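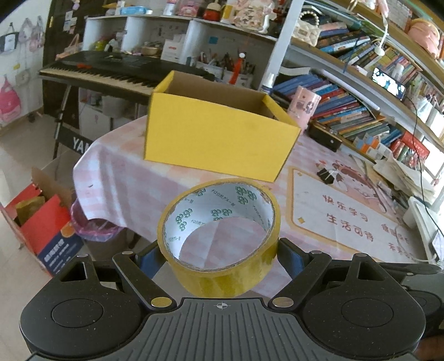

Ticket 1000-121 was opened for a carton that will not stay shut. The contents are toys and small items from a child's room, going to Findow for storage until November. The carton is the yellow one with plain brown corrugated walls inside, and the tape is the translucent amber-yellow roll with green logos printed around its white core. Packing was being done on the table with the pink and white checkered cloth. Reported fault: bottom seam lifts at one end when the carton is picked up. Severity set to low.

Opened by: Fatemeh Mahmoudi
Assigned to: Shafiq Haque
Date opened: 8/29/24
Status: closed

Entry 1 – Haque
Asked for the tape type, the seam pattern and the packed weight. Reporter states a single strip along the bottom seam, no cross strips, ends finished flush with the carton edge. Weight not taken. A single strip is not enough for this carton. Instructions sent:

Empty the carton and turn it over.
Pull the old strip. If it takes the top layer of the board with it, do not tape over the bare patch. Shift the new strip to one side.
Wipe the seam with a dry cloth.
Run one strip down the seam with 2 inches of overhang at each end.
Add a strip across each end. Press down from the middle outward.

Entry 2 – Mahmoudi
Done as written. The end strips hold. Second problem: the tape splits lengthwise when pulled fast and leaves a thin sliver on the roll. Also moved the carton off the table, as there was no room to turn it over next to the papers. 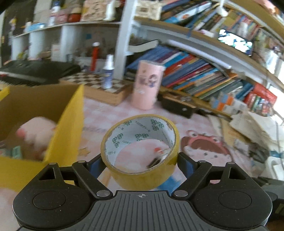
Carton on the floor with the pink plush toy inside; keyboard, chessboard and bookshelf behind.

Entry 3 – Haque
Splitting usually starts from a nick in the edge of the roll. Find the nick, peel back past it and discard that length. Pull slowly and at a low angle. If it still splits after one full turn, use another roll. Separately, the spray bottle on the chessboard and the red bottle behind it are not on the packing list. Please confirm they stay out of this carton. Liquids do not go to Findow.

Entry 4 – Mahmoudi
Confirmed, both bottles stay. So do the books and the keyboard. The pink cylindrical container is undecided – it may be too tall for the flaps to close over it. Nick found on the left edge of the roll, one turn discarded, no splitting after that.

Entry 5 – Haque
Measure the container before packing it. If it stands above the fold line, leave it out. Forcing the flaps down puts the load on the top tape and the seam will open again in storage. Also clear a flat area for the label. A label written on the cloth tends to come out wrinkled, so use the desk mat with the frog-headband girl on it.

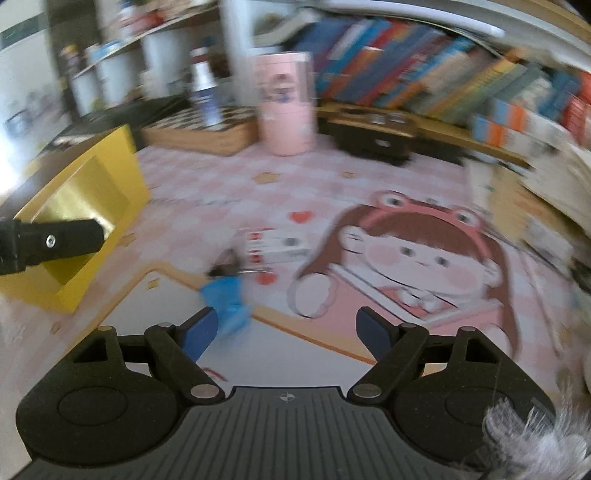 Write the label before it goes on the carton, and keep it clear of the seams. Contents on the first line, room on the second, ticket number on the third. Tape over the whole label only if the ink has dried.

Entry 6 – Mahmoudi
Container is above the fold line. Left out. Top closed with the same pattern as the bottom. Lifted the carton by the base and held it for a minute, no movement at either end seam. Label attached to the long side.

Entry 7 – Haque
Accepted. Closing. Reopen under the same number if the seam lifts before pickup.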